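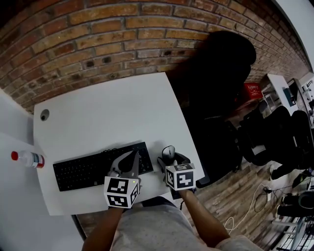 3 min read

Search this site Type and press enter

Skurnlow study room fit-out: progress report to the Telto fund
Last updated December 12, 2019

The desks are in. The last report, in July, promised them "shortly", a word I have since stopped using in writing.

The long wall now has white desks set against the brick, with cable holes at the back. Keyboards and mice are going out as each desk is finished. The keyboards are plain, black and wired. The wireless ones in the first quote kept wandering off during the trial at Duman, and the wired sort at least has to be unplugged first.

The brick stays bare. Your letter asked about plastering, and the quote came back at $446 for a single section, before paint. We have spent the money on chairs. These are black office chairs with tall backs, and they swallow more floor than the plan allowed. Remzi Bayram has redrawn the plan twice and now moves the chairs by hand, which is quicker.

Still to do:

Power. We are running off outlet strips, with white cable across the wood-look floor. The electrician has been booked three times and has come once, to measure. Floor covers are ordered in the meantime.

Storage. The shelving holds equipment that belongs in the Aner cupboard, and the Aner cupboard holds Christmas decorations. Talks continue.

Rules. Drinks with lids are allowed at the desks. Soup is not – there was an incident.

To date we have spent 81 per cent of the grant. The rest is set aside for the electrician, should he return, and for desk lamps. Receipts are attached, apart from the one for the cable ties, which Remzi is looking for.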